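Brarnstead Robotics Lab
Student project report, group 3000-B
Fault report: grip loss during two-arm plate handling

Our project was to get two arms to move dinner plates onto a tray, first by passing or carrying each plate together and then by stacking. The controller software is called Grulness and was written by last year's group. By January the arms could finish a full set in practice. Then we began to lose plates.

The fault was always in the shared carry. Both grippers close on the rim, one on each side, and the arms are supposed to move as a pair.
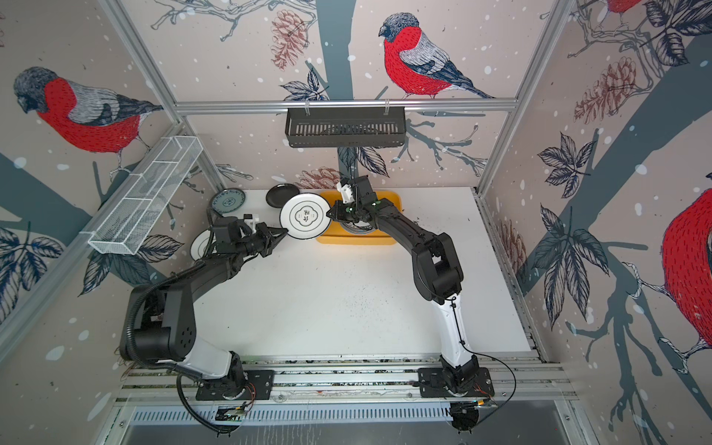 In a test of 100 carries, the right gripper let go early in 24. The left arm kept moving for up to 900 milliseconds after that, with the plate hanging from one side. Most of the plates stayed in the left gripper, but several dropped and one chipped.

We suspected the finger pads first and replaced them, which changed nothing. Next we read the logs. The right wrist was sending its force readings late, and Grulness treated a missing reading as zero force. Zero force meant "plate already set down", so it opened the gripper. The left arm was never told.

We made two changes. A missing reading now stops both arms and keeps both grippers closed. Each arm also checks the state of the other before it opens – this should have been there from the start.

Stacking uses one arm at a time and did not show the fault, but we put the same check there too.
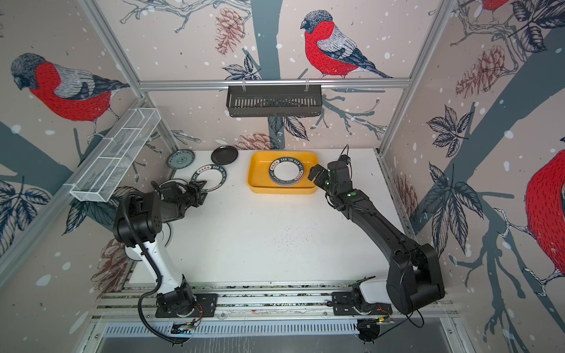

Is the cell safe to run without a person at the stop button?
Not yet. We repeated the carry test and had no early releases, but we still don't know why the readings come late. The Nwosu cable tester is booked for next month. Until then the Jastdale room rules apply and a group member stays at the button for every run.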